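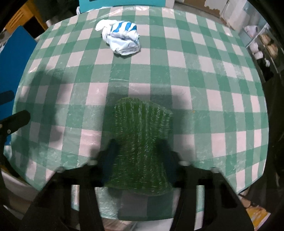

My grandfather Kornél Borbély was the youngest of a family that raised sugar beets outside Dukberg, and I've been trying to get his life down in order before my aunts and I start arguing about it again. He left school at fourteen and walked to the Moreira cannery to ask for work, and they put him on the labeling line. He stayed 31 years. My grandmother did her mending at the kitchen table the whole time they were married, always on a green and white checked cloth like this one, and he'd sit across from her reading the beet prices out loud long after he'd quit farming!

He met her at a church supper in Ondby in August, and they were married the next spring. She was 17, and her mother cried the whole way through (my aunt Rose says happy tears, my aunt Jean says otherwise).

They bought the house on Jikero Road for 800 dollars down, which he borrowed from his brother and paid back in cash, in an envelope, every Friday after work. I still have one of the envelopes — it has a grocery list on the back.

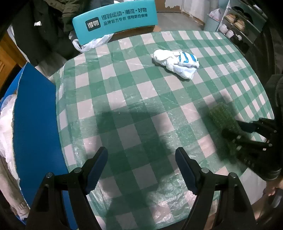
Checked cloth, plastic over the top.

He sang bass in the choir and kept bees badly. If any of you had family at the cannery, please write to me, I'd love to hear who they worked next to. I have his old badge here, number 1221, and a whole shoebox of picnic photos with no names on the back. More tomorrow, I still haven't gotten to the flood.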